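カトラリースタンド

カトラリースタンド(英: utensil holder)は、箸、フォーク、ナイフ、おたま、木べらなどの調理器具や食器を立てて収納する容器である。箸立て、ツールスタンド、キッチンスタンドとも呼ばれる。台所の調理台や流しの脇、食卓の上などに置かれ、引き出し収納と並ぶ家庭の代表的な収納方法のひとつとされる。

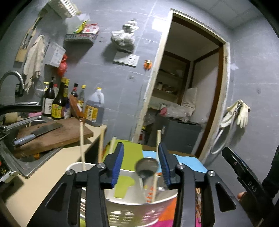
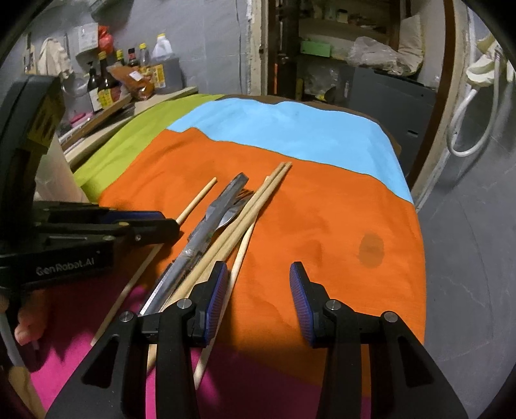
孔のある金属製スタンドに立てたおたまと木製の柄の道具(1枚目)と、橙色の布の上の箸、ナイフ、フォーク(2枚目)

目次
1 名称
2 構造
3 材質
4 収納される道具
5 使用法
6 手入れ
7 引き出し収納との比較
8 関連項目

名称
日本語では収納する対象によって呼び分けられることが多い。箸を主に入れるものは「箸立て」、スプーンやフォークなど洋食器を入れるものは「カトラリースタンド」、おたまやフライ返しなど柄の長い調理器具を入れるものは「ツールスタンド」と呼ばれる。ただし区別は厳密ではなく、同じ製品が売り場によって別の名称で並べられることもある。古くからある竹筒を切っただけの箸立てには、地方によって独自の呼び名が残っている。

構造
基本的な形は上部の開いた筒または箱である。円筒形、角形、楕円形などがあり、内部を仕切り板で分けたものもある。仕切りは2室のものが多く、箸と洋食器を分けて入れるのに用いられる。仕切りのないものは太い柄の道具も入るが、細い箸が斜めに倒れて絡みやすい。

側面や底に孔を設けたものは水切りを兼ねる。孔の形は丸孔、横長の溝、格子、模様を兼ねた切り抜きなどさまざまである。細い箸の先が抜けるのを防ぐため、底の孔は側面より小さくつくられることがある。口の縁は、金属製の場合、手を切らないように外側へ巻き込む加工を施すのが一般的である。

柄の長い道具を立てると重心が高くなる。そのためツールスタンドは箸立てよりも径が大きく、底を厚くしたり重りを入れたりして転倒を防ぐ。グリムホルム(Grimholm)社の角形スタンドは高さ112ミリメートル、重量349グラムで、同社の製品では小型の部類に入る。

材質
ステンレス鋼、陶磁器、合成樹脂、ガラス、木、竹などが用いられる。

ステンレス鋼製は軽くて割れず、孔あけ加工がしやすいことから水切り型に多い。安価なものでは溶接部や孔の切り口から錆が出ることがある。

陶磁器製は重く安定しているが、側面に孔をあけたものは少なく、水が底にたまりやすい。釉薬のかかっていない底面は水を吸うため、受け皿や布を敷いて使われる。

合成樹脂製は安価で種類が多く、流しの縁や水切りかごに引っ掛ける形のものもこの材質が中心である。油汚れが付着したまま放置すると変色しやすい。

木製や竹製は乾いた道具の収納に向く。濡れたまま使うと黒ずみやかびの原因となる。

収納される道具
箸、菜箸、おたま、木べら、しゃもじ、フライ返し、泡立て器、食卓用のナイフやフォーク、スプーンなどが入れられる。木製の道具と金属製の道具を一緒に立てる家庭も多いが、木製のものは乾くのに時間がかかるため、別にするほうがよいとされる。

包丁など刃の大きい刃物は通常は入れず、専用の包丁差しを用いる。食卓用ナイフを立てる場合は、先端を下に向けて入れる。

使用法
柄の長い調理器具は、柄を下、頭を上にして立てるのが普通である。頭の形が見えるので、調理中に目的の道具を選びやすい。食卓用のスプーンやフォークについては、口に触れる部分を上にする方式と下にする方式がある。上にすると水が切れやすく種類も見分けやすいが、取り出すときに口に触れる部分へ手がかかる。飲食店では柄を上にするか、蓋つきの箱に寝かせて収める例が多い。

詰め込みすぎると、一本を抜いたときに隣の道具が一緒に持ち上がる。パナギオトゥ(Panagiotou)社の取扱説明書では、仕切り1室につき柄の長い道具は5本までを目安としている。

中身を入れ替えるときは、布や盆の上に道具をいったん広げ、箸は長さをそろえて組にし、洋食器は種類ごとにまとめてから戻す。組のそろわない箸や先の欠けた菜箸は、このときに取り除かれる。

手入れ
底には水滴のほか、調味料の粉やほこりがたまる。中身をすべて出して中性洗剤で洗い、逆さにして完全に乾かす。孔の多いものは細いブラシを用いる。水垢にはクエン酸水を用いるが、金属製の場合は長時間浸けたままにしない。水切りとして毎日使うものは週に1度、乾いた道具だけを入れるものは月に1度程度の洗浄がすすめられている。

引き出し収納との比較
引き出し収納は道具に油やほこりがつきにくく、調理台を広く使える。一方で、濡れた道具をそのまま入れることができず、深さのない引き出しにはおたまのように頭の湾曲した道具が収まりにくい。スタンドは調理台の上に場所を必要とするが、片手で取り出せる。こんろの近くに置くと油はねを受けるため、壁際や流しの脇に置かれることが多い。

ブラスブリッジ(Brasbridge)社やバンデル(Bandel)社の台所用品には、引き出しの中に寝かせても使える兼用型の容器がある。兼用型は片側の面が平らにつくられ、倒しても転がらない。

関連項目
箸立て
水切りかご
包丁差し
おたま
菜箸
カトラリー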